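Home Kitchen Cleaning Workshop Ask us

Dust, and the things sold to shift it

4 min read

I have yet to meet a cleaning product that does what the label says in the time the label says. Dust sprays are the worst of the lot. Most of them leave a film, and the film catches the next lot of dust, so you buy another can.

Take Flastel, which a reader in Nurbridge swore by. I used it on a bookcase in May and did the matching bookcase with a cloth wrung out in plain water. By the end of the month I couldn't tell which was which, except that one smelled of pears. Keep your money.

For shelves and skirting, a cotton cloth, barely damp, folded in four. Turn it to a clean side when it greys. Old pillowcases are better than anything sold in a packet.

Electrical things want more care. Switch off, unplug, and leave well alone for a few minutes before you open anything. Never use a damp cloth inside, whatever the forums tell you.
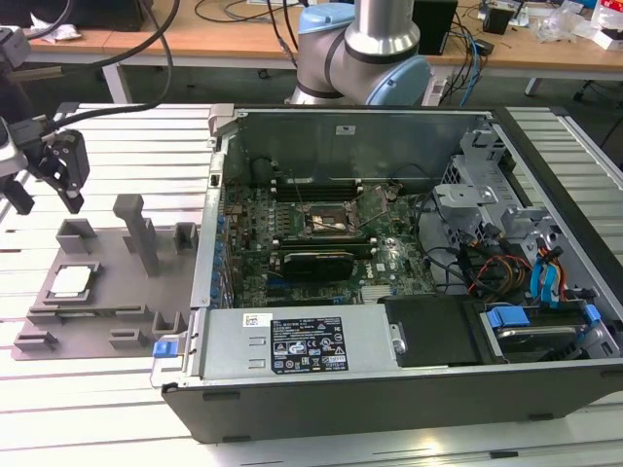

A soft, dry paintbrush, 31 mm or so, does most of the work and costs next to nothing. Brush towards you, lightly, and keep household vacuum nozzles away from bare circuitry – they can build up static. If there's a fan, hold the blades still with a finger before you blow air at it.

Canned air is fine in short bursts with the can upright. Tip it and you get freezing liquid. I don't believe the claim on the Plarkia tin that it lasts for 1000 sprays. Mine gave up before I had finished the hall cupboard.

Lampshades: a lint roller for fabric, the same paintbrush for pleats. Blinds: close them and wipe downwards, then flip and repeat. Gloves with little fingers for each slat are a waste of a drawer.

As for air purifiers, I remain to be convinced. They may well help with sneezing, but the top of my fridge looked the same after 46 days with one humming in the corner. A decent doormat and shoes off at the door did more, and the doormat didn't need a filter.

Contact us | © Procházka Home Pages | Back to top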